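Notes on Teaching by Remote Control

Posted on a Tuesday evening, filed under Work

Our section has now completed the first stage of the Balov exercise, in which two robot arms are guided by a person through ordinary kitchen work. I have been asked by several colleagues in other departments to set down how the teaching is done, and I take the opportunity to do so in my own name. The views given are mine alone.

The method is simple to state. An operator sits at a separate desk and holds a pair of hand controls. The arms follow the operator's hands, and every movement is stored. A complete run from start to finish is termed a demonstration. At the close of May we held 3,336 demonstrations, of which the greater part concern bowls and a dish rack.

Bowls were selected with some care. Plates had been used in the earlier Kostiuk exercise and were found to be too forgiving, as a plate will usually settle into its slot if it is released near the right place. A bowl must be tilted before it meets the wires, and the operator is required to judge the moment of release by sight. New operators are therefore given up to 50 practice runs before any of their work is kept.

Two hands make the matter harder. It is natural for a person to let one hand rest while the other is busy, and the resting hand tends to drift. The drift is stored with everything else. Our written guidance now states that the second arm should be given a clear place to wait, near the work and clear of the first arm's path. 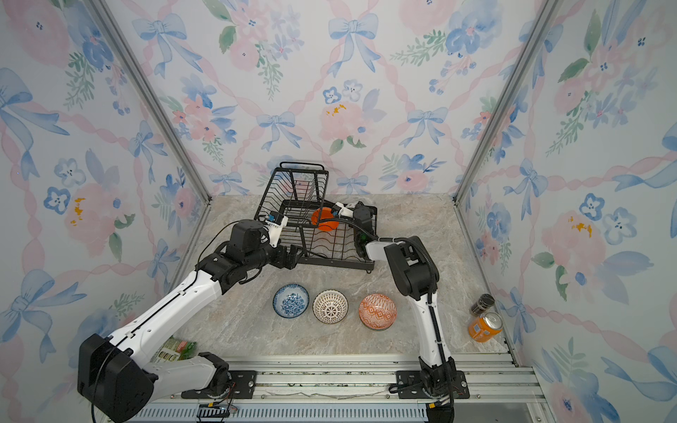
The rack and the patterned bowls, with both arms under way.

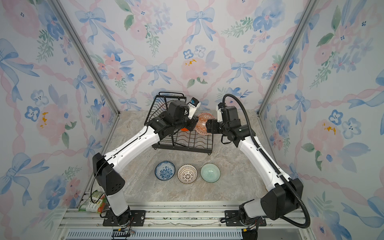
Nafula Bakilana wrote to say that she disagreed with the guidance on waiting. In her view an operator who is told where to hold the idle hand will watch that hand, and will place the bowl less well as a result. She would prefer that operators be left to work as they would at their own sink, and that poor runs be removed afterwards.

I have considered the point and accept a part of it. Removing poor runs is slow work, and it depends upon the reviewer. When Simão Patrício and I reviewed the same set of 82 runs separately, we differed on which should be kept more often than I had expected. A pause which I had marked as hesitation he had marked as care. We have since agreed that a pause before release is to be kept, and that a second attempt at the same slot is to be marked as such and stored apart.

The guidance will accordingly be amended. Operators will be shown the waiting place once, during practice, and will not be corrected on it during recorded work. The revised wording will be circulated to the teams at Trenora before the next stage, which is to cover cups.

Comments may be left below in the usual way. Requests for the written guidance should be sent to the section office.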